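**FOR RELEASE WEDNESDAY, 9 A.M.**

# Rowbotham rooms reopen in Skastville with round bedside tables and a phone you can pick up

*By Caoimhe Hegarty, owner, the Rowbotham*

SKASTVILLE - Hi, it's Caoimhe from the Rowbotham, the hotel at the bottom of the hill with the green awning. I'm told a press release should come from "a spokesperson," but I wrote the last one myself and people seemed to read it, so you've got me again!

The news is that our bedrooms are finished and open for booking. All 13 rooms on the garden side have new floors, new headboards and new bedside tables, and if you stayed with us before the work started I think you'll have to look twice to be sure you've got the right hotel. We closed that side in the spring, we said we'd be back by August, and we are back in August (with a day to spare, which in this building is a small miracle).

I want to talk about the bedside tables, so bear with me. The old ones were square and had corners, and I have walked into those corners in the dark more times than I'd like to put in print. When we sat down with Vinovano, the furniture shop across town that made the new ones, I asked for something round and sturdy that a person could bump into at two in the morning without saying a bad word.

They came back with a short wooden drum in a light oak color. It has a little raised rim at the top, so your lip balm doesn't roll off and vanish behind the bed, and it goes so nicely with the gray headboard and the darker planks on the floor. I had been dead set on painting them navy blue. I was wrong, and Orla has promised to stop mentioning it.
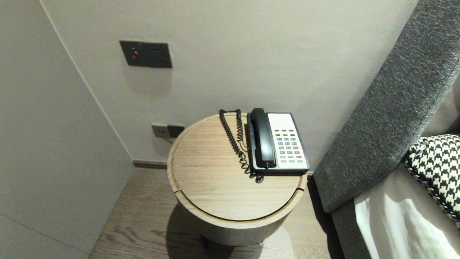
*Light oak against the gray headboard, with the desk phone at the bed side.*

Now, the phone. We did talk about leaving phones out. Plenty of hotels have, and I understand it, everybody has one in their pocket. But our guests use ours! They call down for a late breakfast, they call to ask what time the bakery opens, and one gentleman calls every single visit to ask who won the ball game. So every room keeps a proper corded phone, with a handset and a curly cord and buttons you can press with your thumb. Dial zero and you'll get the front desk, at any hour. Overnight that's usually Orla Kinsella, our front desk manager, who has this to say:

"I like it when the phone rings. Half the time people only want an extra pillow, and I can be upstairs with it in 3 minutes. I don't want them typing into an app for a pillow."

The wiring was the slow part, if you're curious. These are old walls and the sockets used to be wherever somebody in the past had felt like putting them - behind the wardrobe, mostly. We had the electricians bring them over to the bed, so there's a dark plate on the wall above the table and more fittings lower down, near the back of the tabletop. The upper plate has a small red light on it. I've slept in two of the rooms myself to test them and it didn't bother me, but if you like your room pitch black, ask the desk for one of the little fabric covers we keep in a drawer.

We also kept the walls plain. I had a whole folder of wallpaper (birds, ferns, a very loud stripe) and in the end none of it went up. The rooms are small and they feel better with pale walls and some breathing space around the furniture. The bird wallpaper went into the downstairs powder room, where I think it's a riot.

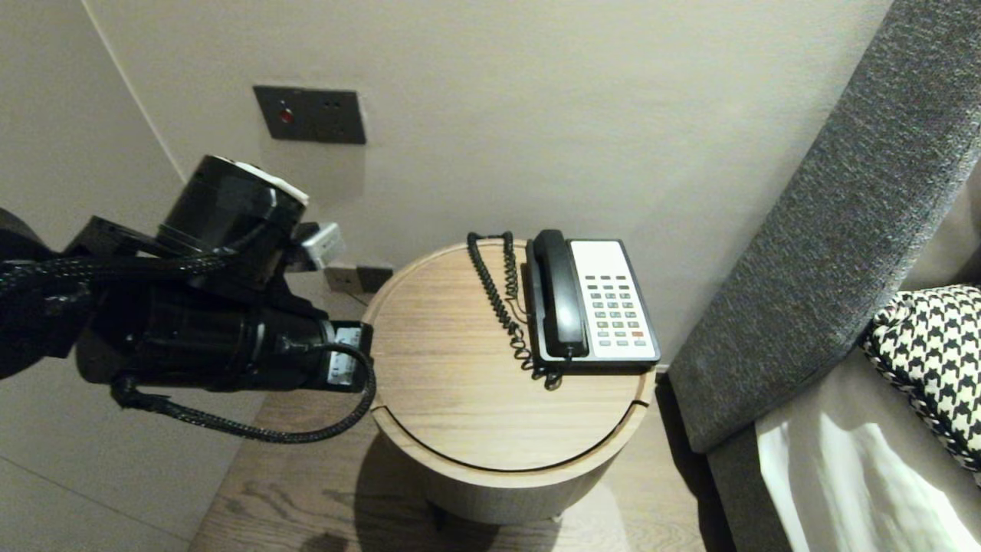

*The round table from Vinovano, in its corner by the wall.*

A few practical bits for anyone writing this up or planning a stay:

- Garden side rooms can be booked now, by phone or at the front desk. The street side stays open as usual, with the old furniture for the time being.
- Breakfast is included in every room, and the coffee is now from Stiko, the roaster two doors down. It's strong. There's a milder pot if you ask.
- The 2 ground floor rooms have no steps between the parking lot and the bed.
- Room 327 is back in use. Regulars will know the one, up at the top with the sloping ceiling. The window opens again.

We're having an open house on Wednesday from four in the afternoon until seven. Come up, bounce on a mattress, put your coffee down on a table, ring Orla from whichever room you like. There will be cake, and I'll be walking people around in groups because the upstairs hallway is narrow and always will be.

The old square tables are going too, by the way. They're stacked in the garage and free to anybody who can carry one home. Bring a blanket for the car, they scratch.

**Press contact:** Caoimhe Hegarty, the Rowbotham, Skastville. Call the front desk and ask for me. Mornings are best, and if I'm up a ladder Orla will take a message.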